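Ewan Crichton
March 25, 2023

So Kastia is putting out Ploltach again, all 527 pages of it, with a new cover and "lost classic" across the front. Lost by whom? My library has two copies.

Got over 100 pages in last night. Still waiting for the dragon on the cover to turn up.
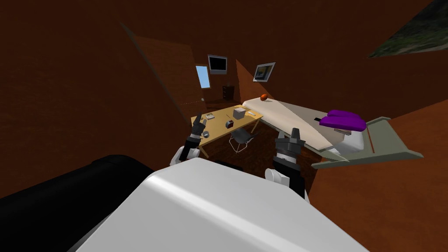 And the new foreword is 9 pages of someone telling me how much I'm going to cry. I'll be the judge of that.

Book two is due in April. Would like to know if they've fixed the map first.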